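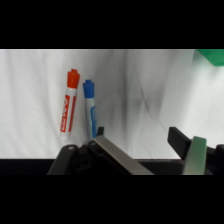 by Dineo Dlamini | Glaze notebook
Last updated: 2018-10-04

Kiln was still at 125 when I got in, so I made tea and did the labels first, like a grown-up. Then opened it anyway, too early, because I have no patience at all. Nothing pinged. Phew.

So – the copper green. Same base as the January tests, the one with the Clunum frit, but this time I sieved everything twice and left the bucket overnight before dipping. Big difference! The January tiles had those horrid little freckles all over the shoulders and I'd been blaming the copper carbonate. I think it was just lumps. Tiles 1 to 6 are clean front and back, and the glaze breaks nicely over the combed lines, going almost clear on the ridges and pooling dark in the grooves. Tile 5 is the best thing I've made in weeks and naturally it's the one where I forgot to write down the dip time.

Tile 7 crawled. I handled it with hand cream on (I know, I know).

The thick end is still a problem. Anything past a three-second dip runs, and tile 9 glued itself to the cookie. I knocked it off with the old chisel and took a chip out of the foot. Gerrit's idea is to add more clay to the base and stop fussing with dip times, and he's probably right that people dip how they dip. 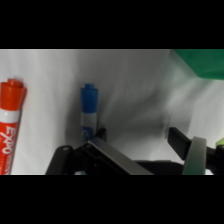

Marthinus Botha said over lunch that more clay would be the wrong way to go with this one, that it would just turn the gloss to mud, and that I should drop the peak a little and hold it longer instead. He did exactly that with his honey glaze last winter and got the running to stop without losing the shine. I'd like to try both, but the small kiln only takes so many tiles and Nelly has her porcelain going in next.

Things I want to pin down before the next load: the bucket was thicker by the end of the session than at the start, so tiles 8 and 9 may have had a heavier coat than I thought. I didn't check the gravity between dips. I weighed 400 grams dry and then added water by eye, which is a silly way to run a test and I've told other people off for it.

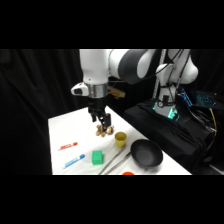 So next time it's a proper measured jug, a weight before the first dip and another after the last, and I'll stir between every tile even if it drives me up the wall. The Wesico controller did behave this time, by the way. It held the soak without wandering and the cones agreed with it, top and bottom shelf, so I don't think I can blame the firing for tile 9.
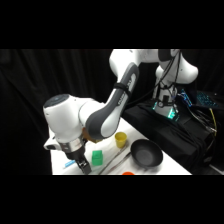 Color is the bit I keep going back and forth on. The thin dips come out a sort of weak mint and the thick ones go nearly bottle green, and what I want is in between, somewhere you'd call plain green and be done with it. Like that green block on the white tabletop, really. I may push the copper up half a percent in the next batch and leave everything else alone, or try it over a white slip first – the buff body is surely dragging it toward brown.

Also: we're low on wax resist, and whoever has the good sieve, I want it back.

Next load: clay added on tiles A to C, lower peak and long hold for the rest once the kiln's free. Tile 5 is on my windowsill. Hands off.

Comments (3)

Nelly Zapata
Porcelain can wait until after the weekend if you want the kiln, I'm behind on trimming anyway.

Thabiso Mabaso
Sieve is on the shelf over the wedging bench, sorry! Did you try the white slip on the Mtshali clay? It peeled on me at the rims.

Gerrit Ndlovu
Two percent clay, that's all I'm asking for.

Contact the studio | © 2018 Diseo Pottery Workshop | Back to top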